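Notebook, Fanon bench -- April 30, 2026
Whiteboard cleaner, Plolden batch, ghosting check

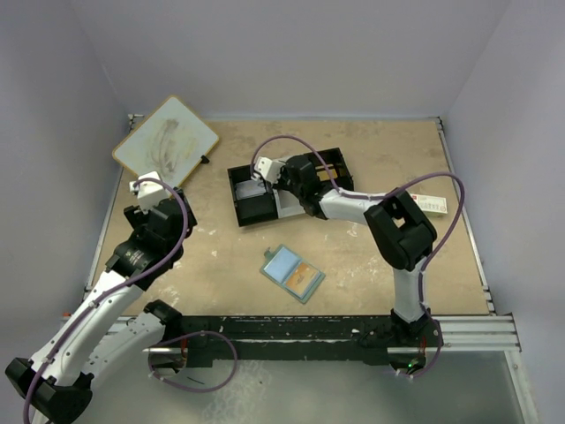 Why does old marker leave a gray shadow after the board has been wiped? The solvent in the ink evaporates over weeks and leaves pigment and resin in the fine pores of the coating, where a dry eraser can't reach.

Panels were marked in February with Trenda black and stored face up. Each panel got 2 ml of cleaner on a folded cotton pad, a 30 second dwell, then straight strokes at light pressure.

Plolden: shadow gone on the enamel panels, faint on the melamine. Bogale (control): faint on both. Plain water did nothing on either.

Residue is the open point. Plolden dries with a slight film, and fresh marker beads up on it. A second wipe with a damp pad clears the film -- add this to the procedure.

Gloss meter reads 100 on the reference tile, so the calibration holds. Readings on the cleaned panels go in sheet 128.

To do: repeat the melamine set with a longer dwell, 2 minutes. Check whether the pad itself is scratching. Order more cotton, the old pack is down to the thin ones. Bogale bottle needs a new cap.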